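Search this site Go
Home Guides Kitchen Storage Contact

Cleaning a clear plastic food container

1. Take off the lid and rinse out crumbs with cold water.
2. Fill with 300 ml of warm water and a drop of dish soap. Soak for 4 minutes.
3. Work a soft brush along the ridge at the edge of the base – grease collects there – and over the molded logo.

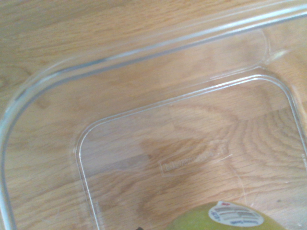

4. Rinse, then stand it upside down on a rack. Do not use scouring pads on clear plastic.
5. Store with the lid off.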